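Halima Dauda has spent most of her working life being told that a machine will soon do something, and she has learned to ask when. So when Pavodow, the small outfit whose data work she oversees, announced in April that it would teach a gripper to deal with household doors and cabinets by showing it people doing the job, she asked for the number of demonstrations they thought they'd need.

"They said 800," she told me. "I asked where 800 came from. Gianni said it was what the last project used. So I asked if the last project worked."

It had worked, Gianni Tedesco says, on the cabinet it was trained on. He runs the recording sessions and is more cheerful about them than his boss. He was also the one who pulled up the clips for me, on a laptop balanced on a stack of Nijs catalogs, and skipped through them faster than I could follow.

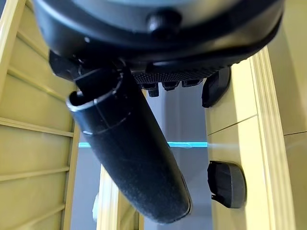

How long does it take to record one usable example?

Tedesco puts it at 72 seconds on a good run, counting the reset, and much longer when an operator fumbles the approach and has to start over.

I asked what happens to the fumbles. This turned out to be a sore point. Tedesco wants to keep them, arguing that a system that has only seen clean attempts has no idea what to do when its own attempt goes wrong. Bożena Kaczmarczyk, who labels the recordings, would like most of them thrown out.

"A mistake with a recovery after it, fine, I can use that," she said. "A mistake and then the person sighs and stops recording? What is the machine supposed to learn from that? How to quit?"

So far she has rejected 242 recordings. Some were too short and some had the wrong task name attached. In a good many, she says, the gripper's own parts block so much of the view that she can't tell what the operator was trying to do. She doubts the software can either.
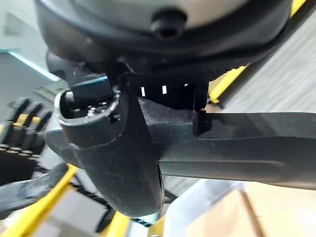

*A view from the wrist camera, with a gripper finger in the foreground and the background blurred.*

Tedesco's answer is that the system doesn't need to see the way Kaczmarczyk does. I've heard this before, at Raltcombe and elsewhere, and it may be true. It is also very hard to check. When I asked what would convince him that the recordings were no good, he thought for a while and said he'd want to see it fail in a second building.

Dauda has booked one. She wouldn't say where, only that the doors are different and that none of the operators have been inside.

"If it can't do a door it hasn't met, then we've made an expensive copy of Gianni's arm," she said. "He's nice to have, but I've already got one of him."

She has set aside 2 weeks for the test. Kaczmarczyk has asked for a third – she expects to spend the first one relabeling.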